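22 shares | 29 comments

Section 4: Applying the Finish Coat
Plernton Grey Surface Paint, Dinberg Interior Range

4.1 Before commencing, confirm that the primer has cured for the full period stated on the tin. Colour laid over uncured primer will dry unevenly.

4.2 Stir the paint for two minutes with a flat paddle. Do not shake the tin.

4.3 Pour no more than one litre into the tray. Reseal the tin.

4.4 Cut in along all edges with a 52 mm brush, then roll the remaining area in overlapping vertical passes. Maintain a wet edge throughout.

4.5 Allow the coat to dry overnight. Sand lightly by hand, remove all dust and apply the second coat.

CAUTION: Ensure adequate ventilation. Do not apply near an open flame or a heater in operation.

NOTE: Greys are strongly affected by neighbouring colours and by the light in the room. The same grey may appear warmer in one area and cooler in another. Assess the finish at midday and again after dark before ordering further stock. When reordering, quote colour reference 1546 to any Hirngate outlet.

4.6 Clean brushes and rollers in accordance with Section 6. 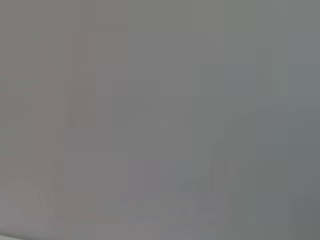
Zaugg wrote: Overnight was not long enough in our hallway in June. The second coat dragged, so I would leave it a full day in cold weather.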